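# Progress report: disassembly cell 2, Brorero recycling line

8th October. Prepared by Vlasta Lukáč for Noémie Arnaud, Chidiac grants office
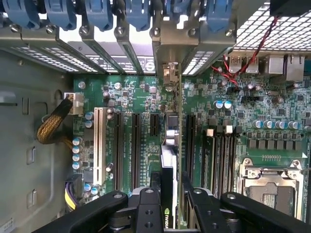
Cell 2 is running again, after a spell in which it mostly ran up invoices. The gripper rebuild is finished, the wrist camera is back on its bracket, and we have moved from bare test chassis to open workstations with the parts still in them. The graphics card is our first target, and it is a mean one. It stands upright between the expansion slots and the memory slots, so the fingers have to come in on either side of it without leaning on anything we hope to resell. The blue clips over the rear brackets come later in the plan and have their own section below, where I complain about them.

## What was wrong with the gripper

The short version is wear in the finger joint. The longer version is that we spent most of the last period blaming the software, which was innocent. Closing position drifted a little each shift, Recep corrected the offset, and the next morning it had drifted again. Titilayo Garba finally took hold of one finger and wiggled it. It wiggled back.

We replaced the joint pins and bushings, and swapped the fasteners on top of the fingers for ones that take threadlocker properly. Julteo supplied the parts. They also supplied the wrong parts first, promptly and with excellent packaging.

## Calibration

The camera was recalibrated to the tool after the rebuild, then again after someone tightened the bracket the calibration depended on. (It was me.) The bracket is now marked with paint across each screw head, and the cell checklist has a new line telling people to leave it alone.

The routine before each shift is:

1. Wipe the camera window and fingers with a dry cloth.
2. Open and close the gripper ten times, hands clear, and listen.
3. Run the touch-off against the reference block.
4. Check finger play by hand with the drive locked out.
5. Sign the sheet. Initials count, smiley faces do not.

Full service is now due every 500 cycles. The old interval was "when it sounds funny," and I can't recommend it.

## Results so far

We ran 40 card approaches on the rebuilt gripper. In 13 of them the controller stopped before contact because the force reading jumped. All of those traced back to one cable rubbing at the wrist -- a cable we had rerouted ourselves during the rebuild, for neatness. It now runs the ugly way and the false stops have gone.

Actual card removal is slower than the proposal promised. The slot latch needs a second motion that the original sequence didn't include, and Recep Kırmızıgül is rewriting that part of the program now.

## Clips and screws

The proposal treats the rear clips as a single step, "release retention." I wrote that sentence and would like to apologize to everyone who has since tried to carry it out. There are screws under the clips on the bracket rail, so a clip that only half opens blocks the driver. Lies Peeters is designing a small hooked fingertip for the job. The first print snapped. The second is on her desk and looks sturdier.

## Money and schedule

Spending is within budget for the gripper and over for spares, mostly pins. We would like to move the unused travel allowance to cover this. The trip to see the Pronduvden cell has been replaced by a video call, during which their robot was down too.

The card removal trial is now planned to start in 14 days. Two things are needed from your office before then: approval for the spares transfer, and an answer on whether the second driver unit counts as equipment or tooling. We have been told both, by the same person.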